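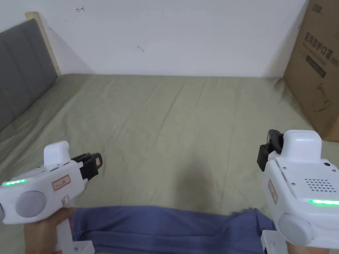
*Bed with a sage-green sheet and a grey upholstered headboard*

A **bed sheet** is a rectangular piece of cloth used to cover a mattress or to lie between a sleeper and the outer bedding. Sheets are described by their position on the bed, by the way they are held in place, by fibre and by weave. The bottom sheet lies on the mattress or on a mattress protector. The top sheet, where one is used, lies under a blanket or quilt and is folded back over its upper edge. In much of Europe the top sheet has largely been replaced by the washable duvet cover.

## Terms

The word *sheet* comes from an Old English term for a cloth or covering. In the household linen trade it is used only for unquilted single-layer cloth. A **flat sheet** is hemmed on all sides and has no shaping. A **fitted sheet** has shaped corners and an elastic edge. A **drawsheet** is a narrow sheet placed across the middle of the bed, used mainly in nursing. The part of the sheet that hangs down the side of the mattress is called the drop, and the part folded beneath it is the tuck.

## History

Linen was the usual sheeting fibre in Europe until the growth of the cotton trade. It was costly, and sheets were often listed by the pair in wills and household inventories. Older sheets were commonly made from two narrow widths of cloth joined by a centre seam, as hand looms could not readily produce a full bed width. When the middle wore thin, the seam was unpicked and the outer edges were joined to form a new centre. This repair, known as turning sides to middle, remained common in Britain well into the twentieth century.

Wide power looms allowed sheeting to be woven in one piece. The mill at Brekatbridge, in the Flostdale valley, moved to wide looms early and sold its cloth by the bolt to drapers, who cut and hemmed it to order. The surviving order books, transcribed by Jolene Ormsby, contain 3,163 entries for sheeting. Most are for plain bleached cotton in double-bed widths, with a smaller number for twill. Ormsby's index also records cloth returned for slubs, uneven selvedges and faults in bleaching.

Coloured sheets were uncommon before fast dyes became cheap. White cloth could be boiled and bleached without loss of shade, and this kept it standard in hospitals and hotels long after colours had become usual in the home.
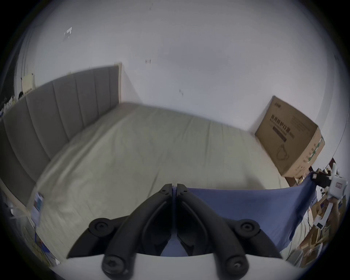

## Fibres

**Cotton** is the most widely used fibre. It absorbs moisture well, withstands hot washing and takes dye evenly. Longer staple lengths give a finer, stronger yarn with fewer loose ends, and therefore less pilling.

**Linen** is stronger than cotton when wet and dries faster. It has little stretch, creases readily and becomes softer with repeated washing. Its thicker yarns give a more open cloth.

**Polyester and cotton blends** crease less than pure cotton and need little ironing. They absorb less moisture and are more likely to pill. Blends are common in institutional bedding, where drying time affects running costs.

**Viscose, lyocell and modal** are regenerated from wood or other plant pulp. They drape well and have a smooth surface. Viscose loses a good deal of strength when wet and is usually washed on a gentler cycle.

**Silk** is used for a small part of the market. It is smooth and light, and is weakened by alkaline detergents and by strong sunlight.

## Weaves and finishes

*Percale* is a closely woven plain weave, in which each weft yarn passes over one warp yarn and under the next. The cloth is matt and crisp. *Sateen* carries yarns over several others before they interlace, which leaves longer floats on the face. It is smoother and more lustrous than percale, and more easily snagged. *Twill* has a diagonal rib and resists wear well. *Flannelette* is a cotton cloth brushed to raise a nap, and *jersey* is knitted, with stretch in both directions.

Thread count is the number of warp and weft yarns in a given area, usually one square inch. It is a useful guide only between cloths of similar yarn and weave. Some sellers count each ply of a twisted yarn separately, so that a two-ply cloth appears to have double its real count.

Cloth may be singed, mercerised or treated with resin before sale. Singeing burns off surface fibre. Mercerising is a treatment with caustic soda that increases lustre and dye uptake. Resin finishes reduce creasing at some cost to tear strength. The Braltonon finish, applied for a time at Brekatbridge, was a resin treatment of this kind. It was withdrawn after complaints of stiffness at the hems.

## Fitted sheets

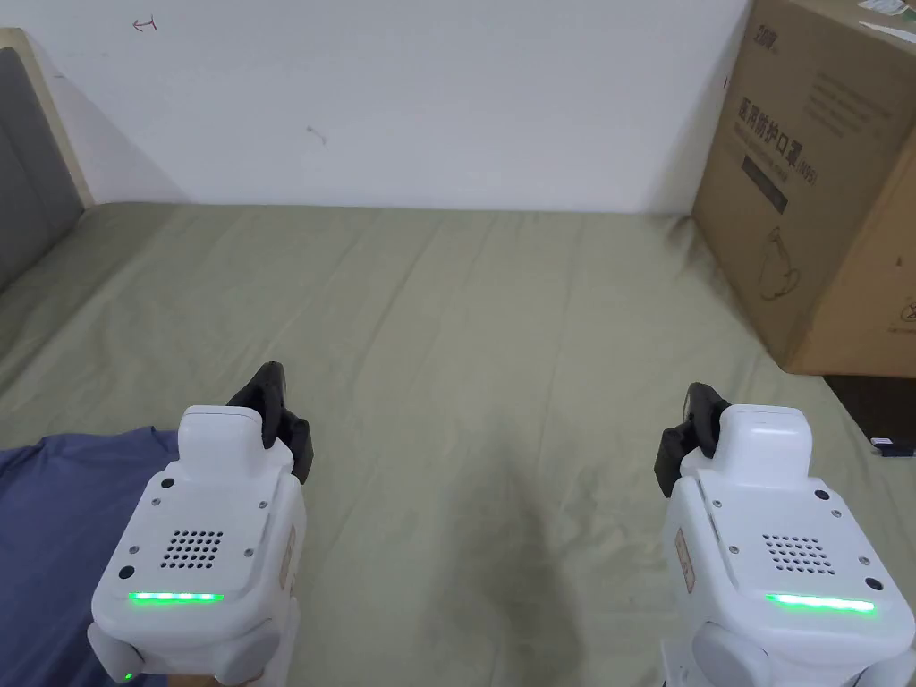 *Sage-green sheet with wrinkling across the surface of a large bed*

The fitted sheet is made from a flat panel with a square removed at each corner. The cut edges are joined to form a pocket, and elastic is sewn into the lower edge, either at the corners only or along the full perimeter. Full elastic holds better on deep mattresses and is slower to sew.

Pocket depth must be matched to the mattress. Where the pocket is too shallow, the corner lifts under load. Where it is too deep, surplus cloth collects on the sleeping surface and forms ridges. Wrinkling may also come from uneven shrinkage, worn elastic or cloth that was folded while damp. The Hyun corner, a variant with a second line of stitching, spreads the strain over a wider area of the pocket.

### Typical faults

| Fault | Usual cause |
|---|---|
| Corner lifts | Pocket too shallow, or cloth has shrunk |
| Split corner seam | Seam allowance too narrow |
| Slack edge | Elastic damaged by age or high drying heat |
| Ridges in the middle | Sheet too large for the mattress |
| Twisted side seams | Panel cut off the grain |

## Shrinkage and sizing

Untreated cotton shrinks most during the first few washes, and more along the warp than the weft. Makers allow for this by cutting oversize or by compressing the cloth mechanically before cutting. Sheet sizes differ between countries, and the same name may refer to different dimensions. A British king-size sheet does not fit an American king-size mattress. Labels that give the length, width and pocket depth are more reliable than those that give a name alone.

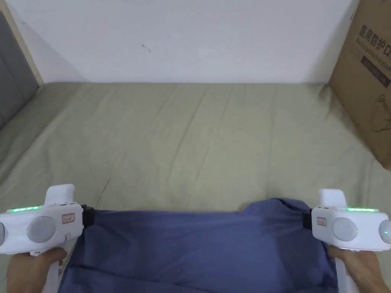 ## Care

Cotton and linen sheets are generally washed warm or hot, subject to the care label. Dark colours are washed separately until loose dye has cleared. Overloading the drum reduces rinsing and sets creases. Fitted sheets tend to trap smaller articles in their corners during tumble drying, and are often dried apart from other items.

Flat sheets are folded in halves from the hems. A fitted sheet is folded by placing each corner pocket inside its neighbour, laying the edges straight and then folding the resulting rectangle in thirds.

## See also

- Duvet cover
- Mattress protector
- Pillowcase
- Valance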